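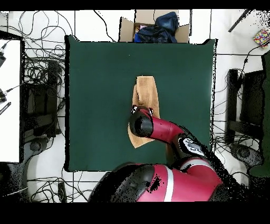

A red and black robotic arm with its gripper on a piece of tan fabric.

Badge pickup at the Clorelbridge fairgrounds used to take up most of the first morning. Exhibitors lined up on the left, buyers on the right, and anyone whose name had been misspelled went to a folding table by the restrooms. Elie Hakim worked that table for three seasons before he took over the floor plan.

"You learn who everybody is," he says. "You also learn that people will forgive a long line before they forgive a wrong name."

Hakim and his sister, Rawan Hakim, run Haddadin, a trade show organizer with nine full-time employees and an office over a print shop in Clorelbridge. The firm puts on four shows a year. The largest is the Borkholm Home and Trade Fair, which moved to the fairgrounds when its old hall in Borkholm closed for roof repairs and never moved back. The name stayed because the buyers knew it.

The last fair held before the long break drew 1,454 registered buyers and 383 exhibitors. The next one was called off with the carpet already ordered. Haddadin refunded booth deposits in full to anyone who asked and rolled the rest over. More than 200 companies chose to leave their money in.

"That paid the rent," Rawan Hakim says. She handles contracts, insurance and sales, and she made most of those calls herself, working down a printed list from her kitchen.

What came next was a smaller show. In August 2021 the firm opened the doors on a two-day version of the fair, with wider aisles, timed entry and a cap of 500 people in the main hall. Lunch was boxed. The opening reception was dropped, and so was the raffle, which had been running longer than either Hakim had been with the company.

The reaction was mixed. Some exhibitors said the slower pace gave them better conversations. Others had driven a long way and wanted the crowd they remembered. A lighting wholesaler near the loading dock asked for part of his fee back and got a better corner for the next show instead.

Timed entry is the one change that will stay. Buyers choose a morning or afternoon slot when they register, and their badges arrive by mail. The system came from Hondow, a small ticketing company that had mostly worked with county fairs, and it needed some adjusting. Early on it would not accept company names with an ampersand.

The floor plan has changed too. Haddadin used to sell corner booths first and fill in the middle with whatever was left. Elie Hakim now places the heavy exhibits near the dock doors, sets the food in two spots at opposite ends, and leaves a seating area in the center that he has been asked several times to sell. Move-in takes a day and a half. Under the old layout it took two days and some overtime.

The next date on the calendar is a one-day buyers' meeting in December, with tables instead of booths. Rawan Hakim is still working on parking. The fairgrounds rents its north lot for a holiday light display that month, and the shuttle quote came in higher than she wanted.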